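How the Kalten Arm Learns to Tidy a Table
A Ustar Kids explainer

A robot arm is a machine that can reach, bend and pick things up. Big ones work in car factories. The Kalten is a small one. It is sold as a kit by a company called Jiltutska, and it is meant for schools, libraries and clubs. The arm comes in pieces, and you put it together on a table before you switch it on.

This page tells you what is in the kit, how the arm sees and grips, and what we thought of it after trying it at our office.

What comes in the box?

The kit has 144 parts if you include every screw. The bigger parts are the base, the joints, the motors and the gripper. There is also a small camera, a power supply, a bag of cables and a printed book with 54 pages. The book has colour drawings for each step. You will need a computer as well, and that does not come with the kit.

Building the arm took us most of a day. The base and the lower joints were easy. The wrist was harder, because the cables have to be threaded through before the cover goes on. We got that wrong once and had to take the wrist apart again.

How does it see?

The camera sits at the arm's wrist, near the gripper. When the arm moves, the camera moves too. That means the robot gets a close look at whatever it is reaching for, but it can't see the whole room at once. If you want to know what that is like, make a tube with your hand, hold it up to one eye and try to find your shoes.

The camera sends its pictures to the computer. The computer looks for shapes and edges and places where one colour changes to another. A plain, pale table makes this easier. A checked tablecloth makes it much harder, and the book tells you to take it off.

Shadows can cause trouble. To you, a shadow is just a shadow. To a computer, a dark patch on a white table might be a thing to pick up. It has to be shown many pictures of shadows before it stops making that mistake.

How does it grip?

The Kalten has two fingers. They open wide and then close together, a bit like kitchen tongs. There is no thumb and there are no knuckles. The gripper can't feel things the way your hand can, but the motor can tell when it is pushing against something, and then it stops squeezing.

Hard things with flat sides are the easiest to hold. Soft things such as cloth are difficult, because they change shape when you touch them. Very small things are difficult too. A thing the size of a pea can slip out between the fingers, or stay on the table while the fingers close just above it.

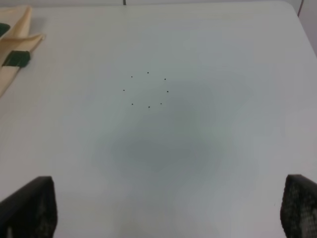
Tharindu Bhattacharjee wrote to us that his class had trouble with small things as well. "We tried dried lentils first and the arm missed nearly all of them. Then we changed to erasers and it got better. My advice is to start big and go smaller when it's working."

We think that is good advice. The book starts with blocks, and we would stay with blocks for the first few lessons.

How does it learn?

You teach the Kalten by showing it. You move the arm with a hand controller, and the computer saves what the camera saw and how each joint moved. One try is called a turn. After enough turns, the computer looks for a pattern and the arm has a go by itself.

We did 59 turns with one foam block and one bowl. After that the arm could put the block in the bowl most of the time. When we moved the bowl to the other side of the table, it went back to the old spot and dropped the block there. It had only learned what we had shown it. We did 17 more turns with the bowl in new places, and it improved.

So if you want a robot to be good at something, you have to show it lots of different ways the job can look.

Is it safe?

The arm is slow and not very strong, but it can still pinch. Keep your fingers and hair away from it when the power is on. Tie long hair back. A grown-up should be there for the building and for the first start-up. The red button on the base stops everything, and everyone in the group should know where it is.

What we liked and didn't like

The drawings in the book are clear, and the parts fit together well. We liked being able to see the camera's view on the computer screen while the arm was moving. It helped us work out why it missed.

The cables are a bit short, so the computer has to sit close by. The hand controller is made for adult hands, and some of our younger testers needed two hands to hold it. The sound of the motors is a high whine — not loud, but you notice it after a while.

We would suggest the kit for ages 10 and up, in a group, with a helper.

Words to know

Gripper: the part of a robot arm that holds things.
Joint: a place where the arm can bend or turn.
Motor: the part that makes a joint move.
Turn: one try at a job, saved by the computer.

Posted September 30, 2018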